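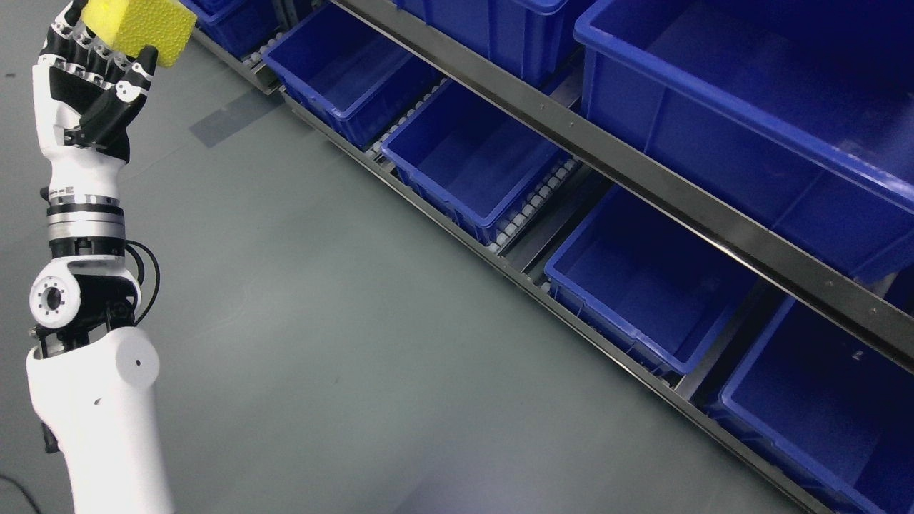 Yellow foam and blue bins on metal racking at Prarito's Ridcombe packing room.

PRARITO OPENS FOAM REUSE ROOM IN RIDCOMBE

Local businesses can bring in clean packing foam and take away sorted pieces from December

RIDCOMBE – Prarito, a packing supply company, will open its foam reuse room to local businesses in December. The room takes in clean foam left over from shipping and sorts it by size and firmness. Any business with a Prarito account can then draw from it for its own packing.

The company has used the room for its own orders since the spring. In that time it has put 830 pieces of foam back into boxes that would otherwise have been packed with new material. Opening it to account holders was the next step, said Amarachi Jibrin, operations manager.

"We were buying foam and paying to have foam hauled away in the same week," Jibrin said. "Our customers told us they had the same problem. A lot of it was in perfectly good shape."

The room is on the ground floor of the Ridcombe building, next to the loading door. Blue plastic bins sit on metal storage racks, and each bin is assigned one size of foam. Blocks and cubes are kept apart from sheet foam, which is stored flat in a separate area. Pieces with a slot or pocket cut into them are accepted too, as long as the cut is clean and the rest of the piece holds its shape.

Sorting is done at a stainless steel table. Steel was chosen over the painted benches used elsewhere in the building because crumbs and tape residue wipe off it quickly. Foam dust had been a regular complaint from the packing line, where it stuck to labels. 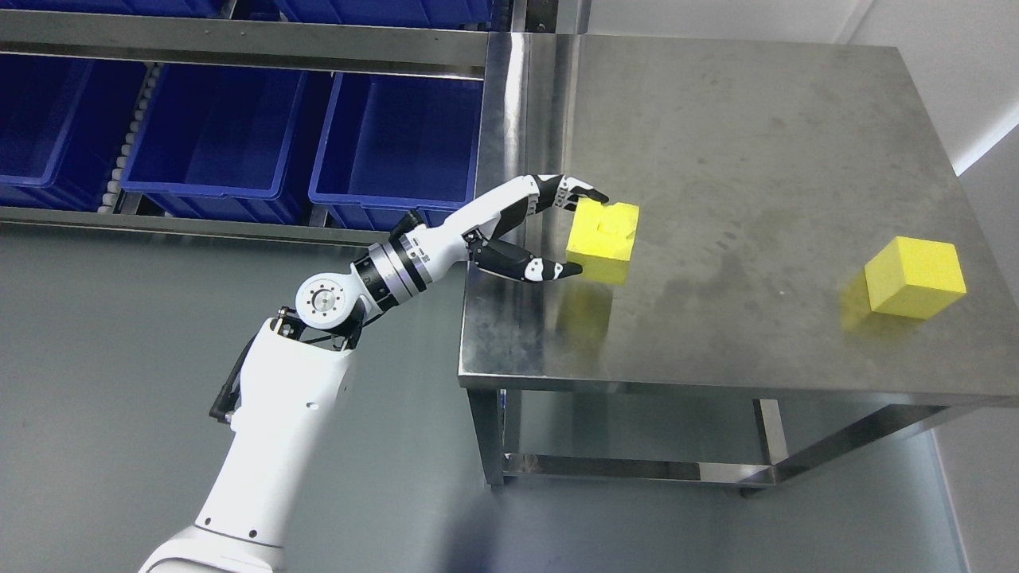 Each piece gets the same check before it goes into a bin. It is pressed and released to see whether it springs back, looked over for tears and glue, and measured against a size card. Foam that stays flat after pressing is set aside for recycling. So is anything with an oily smell, even if it looks clean.

Asabe Adeleke, who supervises receiving, wrote the size card after the first month. It lists 12 standard sizes, down from the 47 the company was trying to keep track of at the start.

"We had bins with one piece in them," Adeleke said. "People couldn't find anything, so they opened a new pack. Now if a piece is a little over, it goes in with the next size down and gets trimmed when somebody needs it."

The first outside business to use the room is Quintero, a Ridcombe lamp repair shop that ran a trial with Prarito over the summer. Quintero ships glass shades and brass fittings in small lots and needed short, thick blocks for the corners of its boxes.

"I used to cut those from big sheets and throw out the rest," said Máté Veres, who owns the shop. "Now I call ahead and pick up a bag. The colors don't always match, and I have had one customer ask me about it. The lamps arrive fine."

Brustatbridge, a freight company with a depot across the road, will bring in returned packing material on its regular runs. Drivers will leave it at the loading door in closed bags.

Drop-off details

Foam can be dropped off between 8 a.m. and 2 p.m. on working days. It should be dry, free of tape and bagged by type. Prarito does not accept loose fill, spray foam, or foam that has been used with food, chemicals or medical goods. There is a limit of 2 bags per visit during the first month while staff get a sense of how much will come in.

There is no charge to drop off. Account holders pay a handling fee for the foam they take, billed by the bag with their regular order. A copy of the size card is available on request and will be included with December invoices.

Businesses that want to open an account or ask whether a certain foam can be accepted should contact Bukola Bako in customer service at the Ridcombe office. Media questions can be sent to Ibrahim Etim at the same office.

About Prarito

Prarito supplies boxes, foam, tape and other packing materials to small manufacturers, repair shops and online sellers. Its offices and warehouse are in Ridcombe.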